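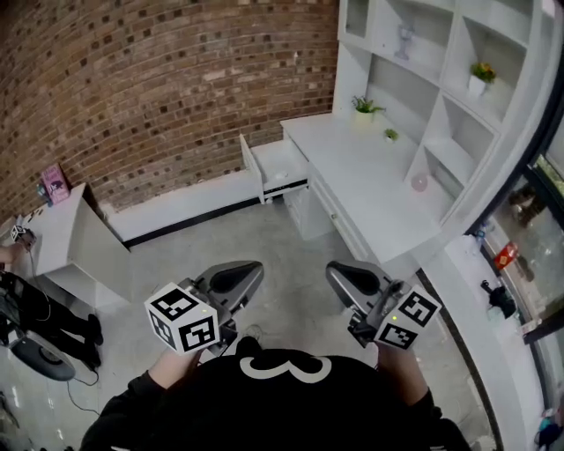

Leave the shelves alone until the drawers are sorted, my sister-in-law told me when I rang her up to moan about this desk, and I've been stuck on that advice ever since, which is why I'm asking all of you.

Community Help > Home & Living > Storage and Tidying > Desks and built-ins

Posted in November by MarnieOnWatorska

We moved into our place on Watorska in the spring, and the thing that sold me on it (my husband will tell you it was the kitchen, but he's being polite) was the white built-in against the brick. It has one long desk surface, a column of drawers underneath and open cubbies going up above. I had such plans for it! I was going to write letters there, and do the bills, and the kids would do their homework at the other end, and everything would have a spot.

What happened is that it filled up in about a week. The drawers ate everything. I'd open one looking for stamps and find birthday candles, a tape measure, the instructions for a toaster we don't have anymore and half of a 1000 piece puzzle. So I've finally started taking things out, beginning with the drawer at the left end of the desk. It's empty now except for one small white thing rolling around inside it. I keep pulling that drawer open and admiring it, and I'm scared to put anything back.

The upstairs part I'm happier with. I have a clear glass vase up high, a pot with yellow flowers over on the right, and a round pale pink ornament lower down that I'm fond of. The vase came home with me from a visit to a friend in Riihimäki, wrapped in two sweaters, and I'd like it to stay where I can see it. Down on the desk there's a little green plant in a white pot, with a tiny succulent beside it. My husband says the cubbies are wasted space the way I have them and should be packed with binders and boxes. I say they're the only part that looks nice.

So, two things. How do I decide what goes back in which drawer so that it isn't a jumble again by Christmas? And do I have to give up my open shelves, or can a working desk get away with a bit of air above it? I should say that we also have the low white cabinet along the brick wall, but it follows the curve, so nothing square seems to sit right in it and I've more or less given up on it. Thank you for reading all this, I know I go on.

PellaHutchins
7:40 pm

Oh, I feel this one. We had a desk with drawers just like you're describing, and I went through three rounds of it before it settled down, so please don't think you're doing something wrong.

I'd keep that left-hand drawer empty for a while. Live with it. Each time you sit down at the desk and find you have to get up again to fetch something, put that thing in the empty drawer when you're done with it. After a couple of weeks you'll have a drawer full of what you really use there, and I promise it'll be a shorter list than you'd think. Mine came out as pens, stamps, scissors, the checkbook, reading glasses and a small notebook. Everything else I'd been storing at the desk was there out of habit.

Then you can go down the column. I put the everyday things in the top one, paper and envelopes in the next, and the kids' supplies in the lowest one they can reach without anybody bending over them. The bottom drawer in our house is for chargers and cords, each one wound up with a bit of ribbon, and a tag on it saying what it belongs to. Do the tags while you still remember! I have a gray cord in there from years ago that I'm too nervous to throw out.

You'll want something inside the drawers to stop things from sliding. I got the Valelix trays for 25 dollars and they've been fine, though they're a touch shallow if you keep glue bottles. Before that I used the lids of shoeboxes and I can't say it looked any worse with the drawer shut. Measure the inside of the drawer, by the way, and measure it at the back as well as the front. I didn't, and had to return a whole set.

As for your husband and his binders, put the binders in the low cabinet. They're narrow, so they can fan out a little to go with the curve, where one big box would leave a gap behind it. Start at one end and lean them along. Anything soft will do well in there too, like yarn or table linens or wrapping paper. And keep your vase where it is, it sounds lovely.

dcorrigan_b
9:15 pm

just get rid of half of it. if it's been in the drawer since spring and you haven't touched it you don't need it. also puzzle goes in the puzzle box, not the desk

Shafiq Bepari
10:05 pm

I'm going to agree with nearly all of what Pella wrote and quarrel with one piece of it. Giving the children the lowest drawer works nicely when they're small, but once they have real homework they'll want rulers and calculators at the level of the desktop, and then their things start creeping along the surface. We gave ours a lidded Pleta basket that lives on a shelf and comes down at four in the afternoon and goes back up before supper. It holds everything they need, and when it gets too full to close we sit down together and go through it. I won't pretend this is a cheerful occasion, but it gets done.

On the open shelves I'm with you, Marnie. A cubby with one nice thing in it is doing its job. If you want to make peace at home, you might offer your husband one row, whichever is easiest to reach from the chair, and fill that with the folders and the dictionary and whatever else he has in mind. Then the rest can stay as you like them. That is how my wife and I settled ours, except that I was the one who wanted the plants.

A word about those plants, too. Watering a pot on a desk where you keep letters is asking for trouble, especially right above open drawers. I carry mine to the kitchen sink, let them drain there while I have my tea, and bring them back afterward. The succulent will want much less than the other one, so don't water them together just because they're neighbors. I lost two that way before my mother noticed what I was doing.

The round ornament I would set on a scrap of felt, or a curl of museum putty if you have any, particularly with children reaching up for things. Same for the vase. And do write back when you've filled that first drawer, I'd like to hear what ended up in it.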